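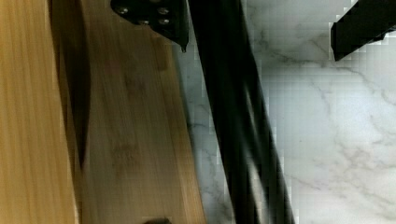 Figure 4. Wrist view at the right edge of the cutting board.

4.2 What the student demonstrations do and do not show

The teams in the Tendik course reported that their policies had learned to "use the wrist camera." We doubt this. Views such as Figure 4 carry strong blur on the finger and on the board, and compression blocks cover much of the marble. A network may still get something from frames like these, but none of the course reports tested whether it did. When we masked the wrist stream in the Lulden baseline, the error on held-out demonstrations hardly moved. The reports read a falling training loss as evidence of skill, a habit we would like the course to break.

The overhead stream is the more likely source of whatever the policies learned. It holds the board, the plate and the gripper in one view, and its background changes little across a session.

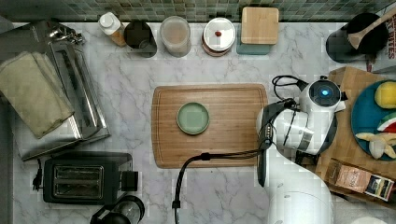

Figure 5. Overhead view of the counter, with the gripper over the right edge of the board.

That steadiness is also a weakness. The two teams that used Dumora for training drew all 3,000 of their demonstrations from a single counter layout. A policy could do well on their test by memorizing where the board sits relative to the tile. Both teams tested on 20 trials each, with the board left in its training position, and neither reported a spread. We can't tell the two methods apart on that basis, and the ranking given in the course summary (August 2018) should be set aside.

The Shahbazi split, which holds out whole layouts, was available from April and went unused. Students told us it made their numbers look bad. We take that as the best argument for requiring it.

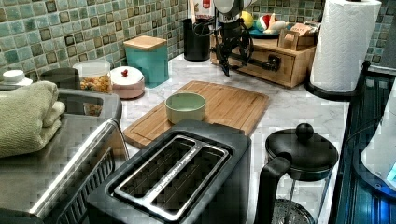
Would more demonstrations have fixed the problem?
Probably little would change if they came from the same layout. A smaller set with the board moved between sessions would be a fairer test, and we suggest it for the next offering of the course.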